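Notes + data card for the Rumden open day recordings. Written fast the evening after, will tidy in July when there's time. If something's wrong tell Uliana, not the mailing list.

# rumden-openday

Episodes recorded at the Rumden site during the open day on February 18, 2022. One arm, one kitchen counter, visitors walking through in groups. The arm ran mostly under teleoperation, with a short policy block after lunch.

- Episodes: 386
- Usable: 97 marked `clean`, rest see below
- Operators: 2 (Uliana Derkach, Antonina Panasiuk)
- Visitor groups: 8
- Control software: Kutora
- Logging and sync: Getgate
- Licence: internal + partners only for now. Ask.

## What this is

Not a benchmark. People keep asking. The open day was a demonstration, and we left the logger on. Visitors picked what the arm should try, within reason, so the task list is lumpy - lots of whatever looked fun, hardly any of the boring stuff we'd have chosen ourselves.

Group sizes were all over the place. First one was school-age kids with two teachers, last one was people from Marulanda who wanted to talk about maintenance contracts and watched perhaps four picks.

## Layout

```
rumden-openday/
 episodes/
 g01/ ... g08/
 index.csv
 notes_uliana.txt
 notes_antonina.txt
 README.md
```

One folder per visitor group. Inside, one folder per episode, numbered from 000 in each group, so **episode numbers are not unique**. Use the `uid` column in `index.csv`. I know. Would do it differently.

Each episode has:

- `rgb/` - stills from the fixed counter camera
- `joints.npy` - joint positions, radians
- `grip.npy` - finger opening, 0 closed, 1 open
- `meta.json` - operator, group, task string, flags

Task strings are what the visitor said, typed in by whichever of us wasn't driving. Spelling varies. "chopping board", "cutting board" and "choping board" are all in there, same board. Lower case them and use a lookup, there's a start on one in `notes_antonina.txt`.

## Flags

| flag | meaning |
|---|---|
| `clean` | one task, start to finish, no stops |
| `stop` | operator hit the stop |
| `talk` | arm held still while someone explained something |
| `hand` | a visitor's hand or sleeve got into view |
| `policy` | no operator, the model was driving |

An episode can have more than one, except `clean` which is always on its own. Most of the non-clean ones are `talk`. Explaining takes ages. Some of those have long stretches where no joint moves at all, so trim before training on them or the model learns to stand about.

## How the day ran

Doors at ten. Antonina drove the morning, Uliana did the talking, swapped after lunch. Each group got a short intro at the side table, then over to the counter, then questions. Groups 3 and 4 overlapped because the bus was early, so g03 stops short and g04 has a lot of `hand`.

Policy block is g05 and part of g06. Same start pose every time. Went back to teleop when the queue got long.

Emergency stop was tested before doors and again at lunch. Visitors stayed behind the tape line whenever the arm was powered - when it was parked and off they could come up and have a look at the fingers. The kids' group asked better questions than anyone, mainly how hard it can squeeze and wether it gets tired.

## The counter

Kitchen counter, marble-patterned top, small square tiles on the wall behind. Most picks start over the cutting board. The toaster sits in front of it and covers a bit of the lower edge from the camera, so flat things near that edge may be partly hidden in the stills. Didn't move it, we wanted the background to stay constant.

Back row is clutter on purpose: cereal jar, bottle, boxes and so on.

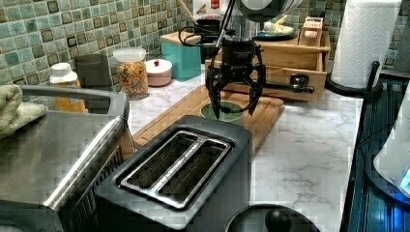 Lighting changes through the day, window side gets brighter until mid afternoon. No correction done. Exposure was locked in the morning so g06 onwards looks a bit washed out. If you're normalising per group that should cover it, per dataset probably won't.

## Known problems

- `g02` grip values are inverted. Fixed in `index.csv` loader, NOT in the files.
- Timestamps in `g04` jump by over a second in places. Getgate dropped its connection and came back. Don't interpolate across the jump.
- `g07/011` is empty. Leave it, the index expects it.
- Joint 6 reads slightly off after lunch, the arm was re-homed. Offset is in `meta.json` as `j6_off`.
- Operator field is wrong for the first few episodes after the swap. Antonina's notes have the right ones.

## Loading

```
pip install -r requirements.txt
python load.py --root rumden-openday --flag clean
```

Leave off `--flag` to get everything. `--group 5` for one group. It's slow the first time while it builds the cache, fine after.

## Please don't

- post stills from `hand` episodes anywhere, we only asked people about internal use
- report success rates from this. No success label exists, `clean` only means it ran without a stop or interruption
- compare Antonina's and Uliana's driving. Different groups, different tasks, and they've both had enough of it

## To do

- [ ] unique episode numbers
- [ ] blur pass on g04
- [ ] merge the two notes files
- [x] put grip fix in loader
- [ ] put grip fix in the actual files
- [ ] ask Marulanda if they want their group taken out

Contact is Uliana for the data, Antonina for anything to do with the arm or the Kutora config. Config from the day is tagged `openday` in the repo, don't use the main branch with these, the joint order changed afterwads.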